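Worktop

A worktop (I grew up saying "kitchen side", and my gran said "the board") is the flat surface you chop, knead and pile your post on.
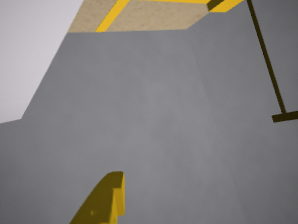 Mottled grey surface with a beige, wood-textured box.

I've been writing up household words for this wiki for two years now, and this entry gets more angry messages than any other! Most of them are about the name. "Counter" is the usual word in America, and plenty of people here use it too, so I've let both stand.

History

Early kitchens mostly made do with a table. Fitted worktops, running in one line over the cupboards, caught on in the twentieth century, and once they did people started fussing over colour. Plain greys come round again every so often. My friend Yi-an Heo, who fitted kitchens in Cladville for 10 years, reckons she could date a house by its worktop before she'd got her coat off.

Materials

Wood is lovely and warm but it wants oiling, and it sulks if you leave a puddle by the sink. Granite is tough, heavy and usually sealed. Laminate is the cheap and cheerful one (I have it, I like it, please stop writing in). Concrete has its fans as well, though it can stain if you're careless with the beetroot.

Care

Warm water, a drop of washing-up liquid and a soft cloth will do for most of them. Keep lemon juice off marble, and put hot pans on a trivet whatever the shop told you.

See also: Chopping board, Draining board, Splashback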